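The Bin I Should Have Thrown Out

I have a weakness for old metal bins. Drawer organizers, wicker baskets, those clear tubs with the snap lids... I've tried them all, and I keep coming back to sheet metal with a few rust streaks down the side. My favorite cost me 6 dollars at a yard sale in Drosside, and I nearly left it there over the stains!

Sloped sides are what sold me. You can get your whole hand in without scraping your knuckles, and anything you toss in slides down to the flat part where you can see it. I never sort blocks by color, either. Red-brown ones and dark green ones go in together, every which way, one lying across another if that's how they land. I used to line mine up like bricks (my Prusier phase, when everything I owned had a label on it) and I'd give up by lunch. 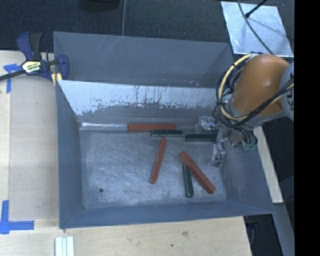 Liv Eide wrote in to say that she can't stand a mixed bin and never will. She keeps one per color, paints the rims to match, and thinks a stained bin needs a good going-over with steel wool before anything gets put in it.

Well, Liv, I tried the steel wool. I spent a whole April evening on it, got one shiny patch the size of a playing card and a very sore thumb, and went to bed. The drips stay. I did clamp mine down to the workbench, though, and I wish I'd done it years ago. It used to creep toward me every time I went digging in the corners.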